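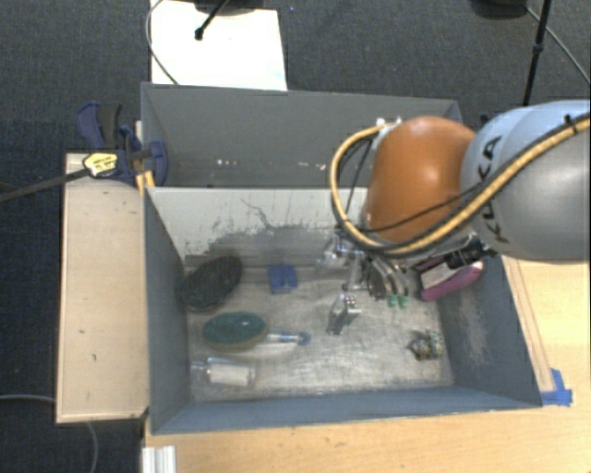 Cesodex Pick Planner, two months in: a long-ish review

November
By Tobiloba Ekwueme

I've been putting off writing this because I kept changing my mind. In the first week I'd have told you to buy it. In the third week I'd have told you to run. I've now settled somewhere in the middle, leaning towards buy, and I think I can explain why without getting too cross about the calibration screen (I'll get to the calibration screen).

Quick background for anyone new. Cesodex is a software package for bin picking. You feed it depth pictures of a bin full of stuff, it decides what to grab and how, and it plans a path for the arm that doesn't end with a finger through the side of the bin. It does the perception and the planning, and leaves the low-level motion to whatever controller you already have. We run ours with a KUKA arm, two grey bins, one behind the other and a silly mix of household bits: brushes, a plastic bottle, small oddments. I like awkward things. Anyone can pick up a box.

Installing it

Easier than I feared! The installer found the graphics card straight away and the driver for the arm connected on the second go, after I'd typed the address in wrong like a fool. I was looking at a live view of the bin before lunch. Compare that with Sitari, which we used before, where I spent most of a week editing text files and swearing at them.

The example project is good too. It's a proper working one with comments in it, and the comments sound as if they were written by a person who'd had to fix the thing at some point. I copied it, swapped in our bin sizes and was off.

Calibration, oh dear

Right. The camera-to-arm calibration is a wizard with a big cheerful Next button, and if you press it before the arm has completely settled, it quietly saves a bad pose and carries on. No warning, no red text. You find out later when every grasp lands a little to the left. I redid it four times before I worked out what was going on, and then only because I went digging in the log.

Once you know, it's fine. Wait a couple of seconds after each move, then press. There's also a setting called "settle delay" buried in the advanced panel, and it comes set to zero. Why? Turn it up and leave it up.

Finding things in the bin

This is the bit I was most curious about and it's the bit I like best. You don't have to train it on your objects. It cuts the picture up into likely lumps and scores each one for how graspable it looks, and you can watch the scores change as the arm clears the bin. I've lost whole afternoons to watching that.

Brushes it handles beautifully. Clear plastic is where it struggles, as you'd expect, because the depth camera sees straight through half of it. With a clear bottle lying on its side it tends to latch on to the whitish part, which gives it something solid to look at, and then it grips the bottle well off centre. Often it gets away with that. Thin see-through things it will sometimes ignore altogether and announce, very proudly, that the bin is empty.

Scuffs on the bin floor caused trouble as well. Our front bin is worn down to a pale, metallic-looking, scratched finish and the early version kept proposing grasps on patches of nothing. The fix is to draw the floor plane by hand and raise the cut-off a touch. It took me ten minutes, and phantom picks are now rare.

Planning and moving

I ran it for 1,076 picks on the default planner and wrote down every time it gave up or touched something it shouldn't. It gave up on 179 of them, nearly all with the object tight against a wall or jammed in a corner. Walls are hard, so I don't hold that against it too much, but I'd love a "nudge it into the middle first" option. Sitari had one and it was the single thing Sitari did well.

It touched the bin 2 times in that whole run, both gentle, both when I'd been fiddling with the safety margin. I was impressed by that. The paths look sensible, too. You don't get those mad swooping detours where the arm seems to be waving to a friend across the room.

One gripe: hoses and cables. The planner knows the shape of the arm and the gripper, and you can add boxes for the bin walls, but there's no decent way to tell it about a fat hose looped round the wrist. I ended up limiting the last joint by hand so it can't wind itself up. It works, but it costs some good grasps. If you've got a clamp on the corner of the bin, by the way, model that as a box as well. Make it bigger than you think.

The tooling round it

Replay is lovely. Every pick is saved with its picture, its scores and its path, and you can scrub back and rerun the planner with different settings without moving the arm at all. I'd pay for that alone. The search is a bit feeble (you can filter by failed or not failed, and that's your lot), so I wrote a little script to sort failures by where they were in the bin.

Exporting is slow. The Python side is tidy and well named, though the help pages for it lag a version behind, and I found one function that the help swears exists and doesn't.

Support answered me within a day both times I wrote. The second reply included a patch, which was nice.

Would I buy it again?

Yes, for mixed bins and small teams who'd like to be picking this week. If everything you handle is clear plastic, try before you pay. If you only pick one kind of part, Adebisi is simpler and you won't miss the clever stuff. I'm keeping ours, with settle delay turned well up.

Comments

rotaryjo: The settle delay thing!! I've been blaming my camera mount for weeks. Going to try it tonight.

Pell_M: Did you test it with suction or only fingers? We're on suction and the scores seem far too hopeful near edges.

Tobiloba Ekwueme: Only fingers so far, sorry. There's a separate scoring file for suction but I haven't opened it.

binthere: I'd disagree about Adebisi being simpler. The set-up is, but changing anything afterwards is a nightmare. Has anyone used Rotton's planner with the Cesodex perception half? The help page says you can swap it in.

Pell_M: @binthere I got it running. You have to flip the gripper frame round or it comes in upside down.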